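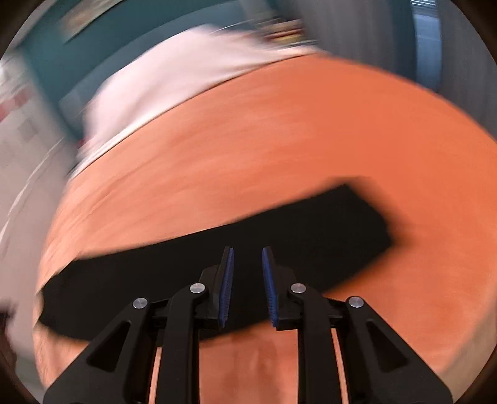
Two-finger hand gripper with ribbed blue pads, over an orange cloth work surface.

Praline Hand Gripper, Two-Finger
July
By Florence Campbell

The Praline is a hand-held gripper for people who are teaching machines to do cloth work. You hold it, you do the chore with it, and the session is saved so that an arm fitted with the same jaws can be trained on it. It is sold by Stilex as a single unit or as a bench pair.

Most of our customers use it for towels, wash cloths, napkins and bedding. A few use it for packing and sorting on a shop floor. This page covers what it does well, what it does badly, and where the chores themselves stand at the moment, which is the question we get most by email.

What you get

The gripper body is black plastic with two parallel linkages. Each finger ends in an upright jaw with a replaceable blue pad. The pads are ridged across the face, and on terry or fleece the ridges catch the nap, so you can pick up a single layer with a light squeeze. On smooth cotton sheeting you will need to pinch harder or take the hem.

Pads wear out. In our own workshop at Damside we change them every 3,000 grasps, sooner if the work is mostly denim or canvas. Two spare sets come in the box along with a hex key and a printed setup card. The pivots don't need oil. Keep lint out of them with a dry brush.

Can a robot fold the towels yet?

Sometimes. A trained arm can fold a flat towel of a size it has seen before, on a table it has seen before, and do it well enough that you would put the result on a shelf. It is slow. Our test arm takes 40 seconds for a hand towel that a person folds in a few.

It gets worse when the towel starts out in a heap. Finding a corner in a bunched cloth is still the hard part, and the arm will often pick up a fold in the middle and treat it as an edge. Roksolana Karpenko runs our trials and logged 1,733 attempts from a heap this spring. Her summary was that the arm could usually finish a towel if it got the first corner, and that it missed the first corner far too often to be left alone with a laundry load.

Sheets are not ready. Fitted sheets are not close. Wiping a table with a folded cloth works well enough now that two of our customers leave it running with a person in the room, doing something else.

On the shop floor

Mudaliar, a linen service that bought 14 units last year, uses them for one job: laying flat items square on a feed table. They told us up front they did not want folding. The trained arms there handle napkins and bar towels, and a worker handles everything stained, torn or oversized. That split has held up. They have asked us for a wider jaw and we are working on one, but there is no date for it.

For shops thinking about the same thing, start with one item and one table. Mixed loads are where projects stall - the arm has to decide what it is holding before it can do anything useful, and a wrong guess costs more time than the fold.

Tips for recording sessions

Work at the speed you want the arm to work. People who are good at laundry tend to snap and flick the cloth, and an arm can't copy that.

Use a surface color that differs from the items. Put a soft cover down if your table is slick, otherwise the bottom layer slides when you drag the top one across.

Leave the mistakes in. A session where you drop a corner and go back for it is worth keeping, and we would like to see more of them in customer sets.

Change the lighting and the starting position between runs. Sets made in a single afternoon at a single table nearly always disappoint later.

What it won't do

The Praline is not rated for wet work. Damp cloth is fine if you dry the pads afterward. It has no force readout, so it is a poor choice for glassware or fruit. It is also tiring to hold for long stretches, and we suggest swapping hands or operators every half hour. Left-handed users can turn the grip over with the hex key; the setup card has the steps on the back.

Ordering and returns

Single units ship from Damside in a plain carton. Bench pairs are matched before they leave and should be kept together. Unused pads can be returned, opened ones can't. If a linkage goes stiff in the first year, send the whole unit back and we will replace it. Please don't take the pivots apart first.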